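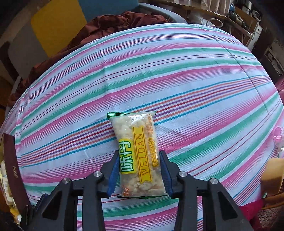
Counting Failures at Zistthorpe

A systems engineering program learns to write down what breaks

The reliability laboratory at Zistthorpe takes up half of the ground floor of the old engineering building, between the machine shop and the loading dock. It has 12-foot ceilings, a floor drain that was put in for a boiler course, and a long shelf of three-ring binders. The binders hold the failure log. At the start of June the log stood at 1,585 entries.

Each entry is one page. It gives the part, the hours or cycles on the part when it failed, the conditions, the person who found the failure, and what was done next. A student who breaks a bearing on purpose fills out the same page as a student who finds a loose connector on the way to lunch. The form has changed twice since the program began. Both times a box was taken out.

The master's degree in systems engineering is small by the standards of the school. It enrolls 50 students, most of them part time, and most of them already working in plants, shipyards or utilities within driving distance. They come for two evenings a week and finish in a little under three years. The full-time students are usually younger and do more of the bench work, which the part-time students say is fair because they get enough of it at their jobs.

What the first year covers

Students begin with probability, and the faculty does not apologize for it. The first ten weeks are distributions, censored data, and confidence bounds. Censored data gets the most time. In a typical life test, many of the units are still running when the test ends, and a new engineer will often throw those units out or treat them as if they had failed on the last day. Either choice gives a wrong answer, and the two wrong answers point in opposite directions. The instructors have students work the same problem all three ways, by hand, before they are allowed to use software.

The second term is requirements. Each team gets a short statement from a made-up customer and has to turn it into requirements that can be tested. "The pump shall be reliable" is handed back. "The pump shall run for 2,000 hours between failures" is handed back too, usually with a note asking what counts as a failure, at what flow, and how sure the customer wants to be. Teams go through four or five rounds of this. Some find it tedious and say so on the course evaluations.

The valve project

The largest piece of work in the program so far has been a study of small solenoid valves made by Midano, a manufacturer with a plant an hour north of campus. The company had warranty returns it could not explain. The valves passed every test at the factory and then stuck in service, some after a few months and some after years.

The company sent 264 valves from three production lots. Students built a test stand out of aluminum framing and a used compressor, wrote the control program, and ran the valves in batches through two winters and the summer between them. When the stand was shut down, 201 of the valves had failed and the rest were still cycling.

The early plots made no sense. Points that should have fallen along a line bent sharply in the middle, a sign that more than one thing was going wrong. The team went back through the log and sorted the failures by what had been found when each valve was opened. One group had worn seats. The other had a sticky residue on the plunger. Plotted separately, both groups fell into line.

The worn seats were ordinary wear and came late. The residue came early, and almost all of it was in one lot. Midano traced it to a change in assembly lubricant and went back to the earlier one. The company has since paid for a second stand and sends an engineer to the spring reviews.

The faculty uses the project as a teaching case now, mostly for the part about the log. If the students had written only "valve stuck" on each page, the two groups could not have been pulled apart. The valves themselves had already been cleaned and boxed by the time anyone thought to ask.

Working with other departments

Reliability people tend to get called after the design is finished. The program has been trying to change that on its own campus, with mixed results. Since last fall, senior design teams in mechanical and electrical engineering have been required to hold one review with the graduate students before they order parts. The review takes 90 minutes and goes through the likely ways the design could fail, ranked by how bad each one would be and how hard it would be to notice.

Some teams came back for a second review without being told to. Others treated it as a form to be signed. The graduate students had their own trouble at first - they knew how to score a risk and did not always know how to talk to a tired senior about it. The program added two sessions on running a meeting, taught by someone from the business school.

Space and money

The lab needs a temperature chamber. The current one is a refurbished unit that holds its set point within five degrees on a good day, and the heating side trips the breaker if the compressor is on. A grant from the Brendeo Foundation will cover a new chamber and the wiring for it. Delivery has been moved back once already.

A plan to offer the first-year courses at the Cuadros campus is further off. Demand is there, mainly from the rail yard and the water district, but the bench work is hard to move. One proposal would have students there do their coursework locally and come to Zistthorpe for two long weekends a term. The faculty is due to vote on it in the fall.

The binders are being scanned over the summer. Paper forms will stay in use at the benches, where hands are often greasy and the wireless signal is poor.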